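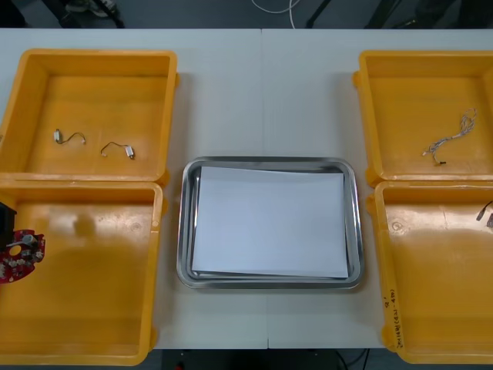 Plamau Equipment, Teaching Stations Group

Koltby Bench Station for Demonstration Recording

The Koltby is a two-arm bench station for recording examples of small parts handling. An operator guides the arms through a task, and the station saves the arm positions and all camera views on one clock. The recordings are used to train a policy that later runs on the same arms.

The standard layout uses four yellow bins, two on each side, with a steel tray between them. Parts go in the bins and the tray is the shared area both arms can reach. Most customers start with circuit boards, short leads and cable bundles, as these are the parts that fixed automation handles poorly.

Specifications
Station code: 519
Tray height above floor: 900 mm
Recording rate: 20 frames per second
Camera views: fixed workspace view plus wrist views
Operators needed: one
Recording software: Lebrun, licence included

The wrist view matters most when the fingers are close to a part. Connectors, capacitors and loose wire ends are hard to judge from the fixed camera, and a policy trained without the close view tends to grip too high.
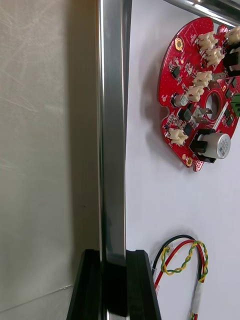

Wrist view with the gripper beside a red circuit board and a wire bundle.

Recording a set
Place the parts, line the tray with white paper and press the foot switch. Press again at the end of the attempt. Lebrun asks for a label: keep, redo or discard. Move the parts a little between attempts so the set covers different positions and angles. Bins should stay where they are for the whole set.

Svyatoslav Sydorenko ran our June acceptance set for a wiring shop in Plernosov and kept 97 attempts from one operator. Discarded attempts are held in a separate folder and can be brought back.

Spare bins, trays and finger pads are sold separately. Pads wear faster on boards with sharp solder joints. For quotes and lead times, contact Manju Awasthi in our sales office.

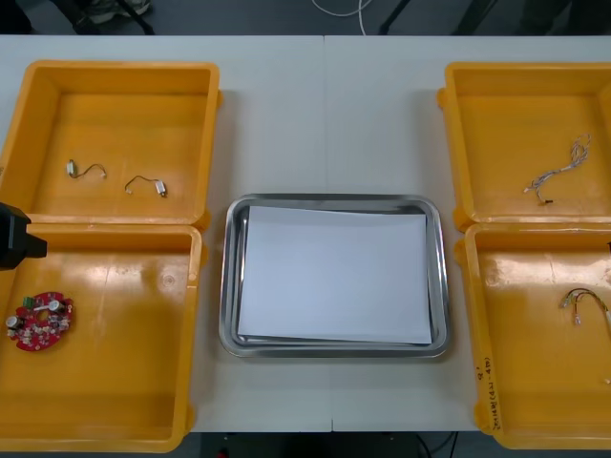 Can more than one operator add to the same set?
Each operator signs in under their own name, and Lebrun stores it with every attempt. You can train on the full set or filter it by operator.

Page updated 23 Jul 2024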